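How to Empty a Catch-All Bin

Every workshop has one bin where small objects go to retire. Mine is sheet metal with sloping sides, scratched to pieces on the inside, and its white paint has been leaving in flakes for years. Set aside 80 minutes. You will use 13 of them for sorting and the rest for holding things up and frowning.

Step 1. Put the bin on a table at elbow height. Working off the floor is for people with younger knees.

Step 2. Take out the soft things first. Pouches hide whatever is under them, often a toy building plate.

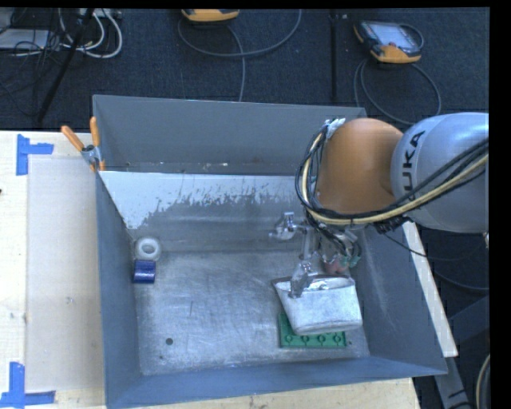
Step 3. Look inside every pouch before you put it anywhere. Siebe Nijs once shelved one with my spare keys in it, and I got them back in October.

Step 4. Tape goes with tape. If you own more than one roll, congratulations, you can now stop buying it.

Step 5. Brush the grit out of the gap along the back wall. A stiff paintbrush does the job. Blowing on it moves the grit into your eyes.

Step 6. Put back only what you used this year, then label the bin. I wrote "Misc." again.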